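Workshop notebook, Ekisdale kitchen bench
April 29, 2020

Came in to find the kettle missing again and the label printer in its place. I have no theory. Made tea with the urn, which tastes of urn.

Main job today was the cream cabinet unit. Sakda wants it settled before the Clultik people want their worktop samples back, and it has been unsettled since January, when Eliseo "just quickly" moved everything to the other side to get at a hinge. The hinge is still stiff. Everything else has travelled widely.

State of play at ten o'clock: plates in both halves, plates on the draining board, one plate under a pot plant in Itzel's office doing the work of a saucer. Got that one back after a short negotiation. It cost me a biscuit.

Emptied the lot on to the table and wiped down inside with warm water and a drop of washing-up liquid. The divider had a tea ring on it. The divider is vertical. I have written this down so that somebody cleverer can think about it.

First try was the coloured plates flat in a pile on the left. Looks tidy, but you always want the one at the bottom, and the pale rims chatter against each other when you pull it out. Second try was leaning them against the back with nothing under them. They stood for as long as it took me to turn round. Bare shelf is too slippery, and the foot of a small plate has very little to say for itself.

Third try was with a towel under them, the front end left to hang over the shelf edge. Much better. The pink, the lavender and the teal now stay where they are put, at a decent lean, and you can see which is which without getting your head in the cupboard. The towel wants to be a proper thick one. The thin one from the Kurby pack rucks up and takes the plates with it.
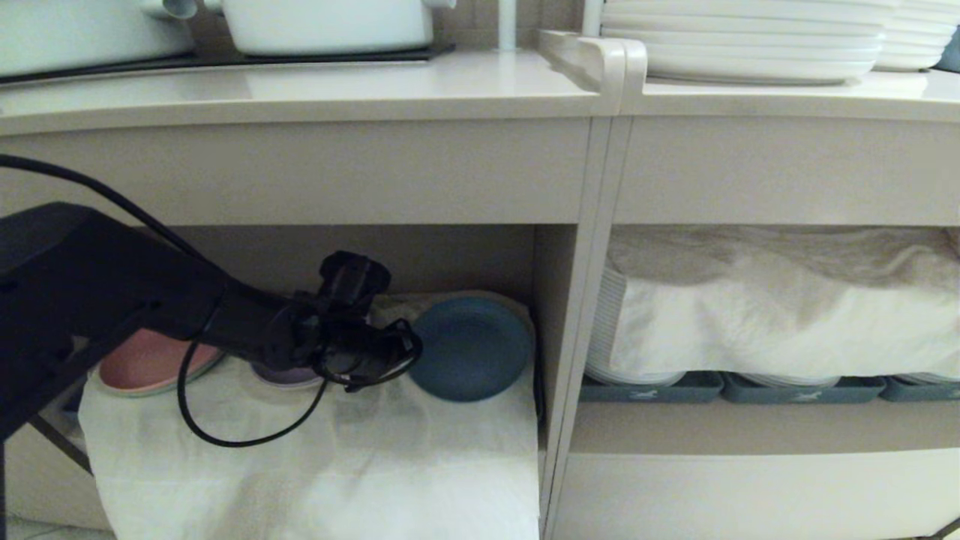 Maricruz objects to the towel on the grounds that it will be used as a towel. She is right, of course. Someone will dry their hands on it by Friday lunchtime standards of care, and three plates will come out with it. I considered pinning it at the back and then considered explaining to Sakda why there are drawing pins in the crockery. Left it loose for now.

Right-hand side is the white plates and the slate-blue trays. The trays go along the shelf in a row with the little animals facing out. Yareli says the animals matter and that they must all be the right way up, so they are all the right way up. We had a longer talk about what kind of animal it is than I would like to charge to the job. She says bear. I am keeping out of it.

Big white cloth over the top of the lot on that side, to keep the sawdust off when the Kong bench is running. It has gone a bit beige in places. I washed it at 40 and it came out the same beige but smaller, or so it seemed when I tried to get it over the back of the stack. It still reaches the front if you bunch it up behind. Do not iron it. Eliseo ironed the last one and we had to buy a last one's replacement, stores number 861, if anyone needs to order again.

Worktop: left alone, apart from a wipe. The curved front edge shows every finger mark, and I have stopped looking at it from the door side, where it is worst.

To do:
Thicker towel, or a strip of that rubbery drawer liner cut to fit. Maricruz thinks there is some in the van.
Oil the hinge. Eliseo. In writing, this time.
Second cloth, so one can be in the wash.
Ask Itzel what the pot plant is standing on now.

Later, before locking up: went past at five and the teal plate had slid down a touch at its foot. Pulled the towel up into a small ridge in front of it and it sat back again. Did the same for the other two while I was there. If the ridge has gone flat by morning I'll try rolling a tea towel inside the big one. Kettle found in the paint store, full.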